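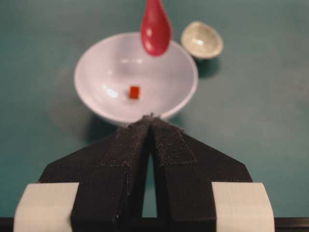 Trullent is opening its Follcombe workshop to the public again this September, and I'm writing to invite you, your readers, your mum, your maths class and anybody else who can squeeze through our front door. I'm Kristine and I look after visits here, which means I get to write the press releases too (lucky me, I love it). We build and train robot arms to do small kitchen and tabletop jobs, and on the open day we'll have them doing exactly that, at full working pace, with the people who built them standing next to them. If you've got a soft spot for small victories, head for the green table first. The little red cube in the white bowl is the one everybody crowds round, and with the two black fingers coming in just short of the near side of the rim you'd think we were defusing something.

September
By Kristine Bautista, Trullent
Print | E-mail

TRULLENT OPEN DAY RETURNS TO FOLLCOMBE

Last time we did this we printed 600 programmes and thought we'd be using the leftovers as scrap paper until Christmas. We had 827 people through the door. The programmes went before lunch, the biscuits went before the programmes, and by mid-afternoon I was drawing maps of the building on the backs of envelopes. It was the best day I've had at work and I've been pestering everyone for another one ever since!

So we're doing it again, with more biscuits and with the whole of the ground floor this time. Doors open at 10am and we'll be going until 4pm. It's free, you don't need a ticket, and you can come and go as you like. The only part you need to book is the hands-on session, and I'll come to that.

What's happening on the day

The main demonstration is Clostora, our two-fingered gripper, which goes on the end of an arm and has a camera close by so that the arm can see what its own fingers are up to. We'll have Clostora working at three tables. The first does picking up and putting down, with bowls, dishes, spoons and cubes. The second does folding (tea towels mostly, and there's a flannel that has beaten us twice, so come and cheer). The third is the sorting table, where visitors put out a muddle of small things and the arm has a go at tidying it.

If you came last time you'll notice the fingers are different. They've got a fuzzy black covering on them now, and they look a lot more lived-in than the shiny ones we used to show off. Maksym Boiko leads the gripper team and has tried more coverings than I've had hot dinners. I asked him for something quotable and got this:

"People expect the robot to be the difficult bit. For my team the difficult bit is usually the spoon. A spoon rolls, it slides, it reflects the lights, and it's a different thing to hold at each end. If a visitor wants to know what we do all day, I'd like them to stand and watch a spoon for ten minutes."

He means it, by the way. He'll be at the first table from opening until he's dragged off for a sandwich, and he's very happy to be asked anything at all, including the one about whether it could do the washing-up. (Not yet. He'll tell you why at some length.)

We're going to let things go wrong in front of you as well. At the last open day one of the team suggested we play a recording for the tricky tasks, and the answer was a firm no from pretty much the whole room. When an arm misses its cube, we'll say so, put everything back and go again. On the run-up to this one we've been keeping a tally on the whiteboard by the kettle, and the latest practice session finished on 91 good picks out of a hundred. I'd love it to be higher and so would Maksym, but it's the real figure and it'll still be up on the board when you come in, with whatever we've managed by then written underneath.

Have a go yourself

This is the part I'm most excited about. In the Dumlao Room, at the back past the stairs, you'll be able to drive an arm yourself. You hold a pair of handles, you squeeze, and the gripper on the table squeezes too. It feels very odd for the first minute and then it feels like you've always had an extra arm. My own best effort was getting a cube into a bowl on the fourth try and I shouted so loudly that someone came down from accounts to check on me.

Sessions are fifteen minutes each and there are four places in every one. Children are welcome from age seven as long as there's a grown-up with them, and we've got a step for anyone who needs a bit of height. One of the handle sets is on an adjustable stand so it can be used sitting down. Book by e-mailing us at the visits address, or put your name on the sheet by the door when you arrive and we'll fit you in if we can. Last time the sheet was full by noon, so if you've got your heart set on it, please book.

Talks

There'll be short talks upstairs at 11am and 2pm. The morning one is aimed at families and is mostly about how a robot works out where things are when some of them are shiny, some are in shadow and one is hanging in front of another. The afternoon one goes a bit deeper into how we collect practice runs and what we do with the bad ones. Both last twenty-five minutes with time for questions afterwards. I've sat through each of them twice and I only got lost once, in the afternoon one, at a graph.

For teachers and group leaders

We'd love to see you and we'd love to know you're coming! If you've got a group of ten or more, drop me a line and I'll set aside a slot at the tables before the main crowd arrives. There's a worksheet for younger pupils and a longer one for anybody doing engineering or computing, and I can send either one ahead. We've also got room for packed lunches, as long as nobody minds eating next to a lot of cardboard boxes.

We also do visits outside the open day, all through term time, for smaller groups. Those are free too. They're quieter, you get longer with the engineers, and you're more likely to see something that's only half finished, and I think that makes them more fun. Ask me about dates.

Getting here

We're on the old mill road in Follcombe, the long brick building with the blue door. The bus stops at the end of the road and it's five minutes' walk from there, flat all the way. Parking is tight, so please share lifts if you can, and please don't park across the bakery, who have been very patient with us. The ground floor is all step-free. The talks are up one flight with a lift, and the lift is slow but it does get there. There's an accessible loo by the Dumlao Room.

The sorting table can get noisy when it's busy. If you or someone you're bringing would rather have it calm, come in the last hour, from 3pm, when we'll turn the music off and keep numbers down at each table. We tried this on a small scale last time after a parent asked for it and had such lovely feedback that it's now a proper part of the day.

For the press

Journalists and photographers are welcome from 9am, an hour before the doors open, and you'll have the tables to yourselves. Maksym is available for interviews then and again after the afternoon talk. You can film the arms working as close up as you like, but please check with whoever is running the table before you lean over it. The overhead lights bounce off the bowls something rotten, so bring whatever you normally bring for that. If you need higher-resolution pictures, or a chat beforehand, or directions because the map on your phone has sent you to the other Follcombe, get in touch with me and I'll sort you out.

Contact: Kristine Bautista, Visits and Press, Trullent, Follcombe. Please put "open day" in the subject line so it doesn't vanish into my inbox. I'm in the office from 8.30am and I reply to everything, though I'm slower on the days when there's a school in.

Print | E-mail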